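Karndale Private Well Monitoring: Progress Report to the Graltside Fund

Last updated: 13/06/2024
4 min read

Status

Fieldwork for the current grant period is complete except for the repeat visits listed under Outstanding items. The network stands at 61 private wells, all in the Karndale valley, and all open to us under signed access forms. Spending is within budget on every line but courier costs, which ran over when the spring samples had to be split between two shipments.

Field methods

Each well was sampled at the tap closest to the pressure tank, ahead of any softener or filter where the plumbing allowed it. Lines were flushed until temperature and conductivity held steady over three consecutive readings. Static water level was measured before flushing with an electric tape, from a marked point on the casing. Where the casing was buried or sealed, no level was taken and the field was left blank.

Samples for nitrate, chloride and total hardness were kept on ice and delivered to the Usmani laboratory within the holding time. Bacteria samples were collected in separate bottles, after the tap had been disinfected. Field blanks were included with every shipment - none showed nitrate above the reporting limit.

Data received to date

The database now holds almost 1,580 individual results, counting field readings and lab values together. Duplicate pairs agreed within the tolerance set in the work plan, apart from one chloride pair that has been flagged and will be left out of the trend analysis.

Nitrate remains highest in the shallow wells on the lower terrace. Deeper wells drilled into the bedrock show low and stable values. Between the two lies a group of wells with no driller's log, and their results don't sort cleanly with either. We have stopped assigning these to an aquifer on the basis of owner-reported depth.

Water levels fell through late summer and had recovered in most wells by the spring round. In 13 wells recovery was incomplete. Several of these are close to the gravel workings, but pumping records for the workings have not been released to us and no cause is proposed at this stage.

Data review

The review of the spring round was held with Markel, which maintains the database and the mapping. Most of the session went to units and qualifiers. Older results had been entered as nitrate, newer ones as nitrate-nitrogen, and the conversion had been applied twice to one batch. The batch has been restored from the lab sheets and locked. 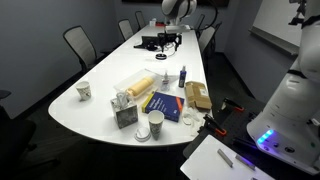
Meeting room, Markel.
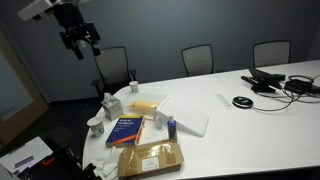

Usmani questioned whether the spring and fall rounds should be compared at all, given that the reporting limit for nitrate was lowered between them, and asked that non-detects from both rounds be censored at the higher limit before any test is run. We have accepted this. The effect is confined to the bedrock wells, where a small apparent decline disappears once the limits are matched. The terrace wells are unaffected.

A second request, that hardness be dropped from the list of analytes to save cost, was not adopted. Well owners ask for hardness more than for anything else, and participation depends in part on giving them a result they can use.

Reporting to well owners

Individual letters have gone out for the fall round. Letters for the spring round are being held until the restored batch has been checked against them. Owners with a positive bacteria result were telephoned on the day the result came in and were offered a free retest after disinfection of the well.

Outstanding items

- Repeat sampling at four wells where the tap was found to be downstream of a softener.
- Elevation survey of casing marks on the lower terrace. Levels there are still given as depth below the mark and cannot yet be contoured.
- Written request for pumping records, second submission.
- Replacement of the older conductivity probe, which drifts between calibrations. Quote received.

Next period

The next full round is planned for October, using the same wells and the same laboratory. We ask that the unspent part of the equipment line be carried forward to cover the probe. No change to the total award is requested.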